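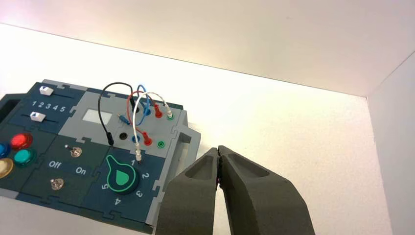 Primedbridge, the software company with offices in Durcombe and Skelcombe, announced on 12th September that its subscription package for schools and training centers, Phelan Classroom, is now available for purchase. Until now the package was sold only to companies, under the name Phelan Team. The new edition contains the same drawing, page layout and circuit design programs, together with a new tool for building control panels on the screen. With this tool a student can prepare the layout of a real training board, with its dark and light panels joined like a jigsaw and its slider knobs moving in their tracks, and then share the file with the rest of the class.

Phelan Classroom is sold as a yearly membership. One membership covers a fixed number of seats, and the school can move a seat from one student to another at any time during the year. The smallest package has 100 seats and the largest has 1000. Schools which need a different number are asked to contact the sales office directly. All updates are included in the price, and there is no separate fee for installation.

"Many teachers wrote to us that they like the programs but they cannot buy them in the way a company buys them," said Akosua Amoah, Head of Education Products at Primedbridge. "A school has a new group of students every year, and the license must follow this. We changed the license first, and after that we started to work on the programs."

The package was tested from March by 68 schools and training centers. During this period the teachers sent 1041 comments and requests to the development team. Most of the requests concerned the way of signing in, and the company has therefore made this part new. Students now sign in with their school account and do not need a second password. A teacher can also lock a shared file, so that it is possible to read it but not to change it.

"The work with storage took us the longest time," said Juraj Kubíček, who leads the development team in Skelcombe. "In a company, one person keeps his files for years. In a school, the files must be handed over or removed at the end of the course – and the teacher has to be able to do it without calling the technical department."

Each member receives online storage for every seat, access to the Phelan library of symbols and page templates, and support by e-mail and telephone on working days. The programs can be used without an internet connection after the first sign-in. Files made in Phelan Team can be opened in Phelan Classroom without conversion.

Schools which already use an older boxed version of the Phelan programs may exchange it for a membership at a reduced price. The offer is valid for the first year only. Requests are handled by Victor Tanui at the Durcombe office.

Press contact: Damilola Adebisi, Primedbridge, Durcombe

Print this page
E-mail this page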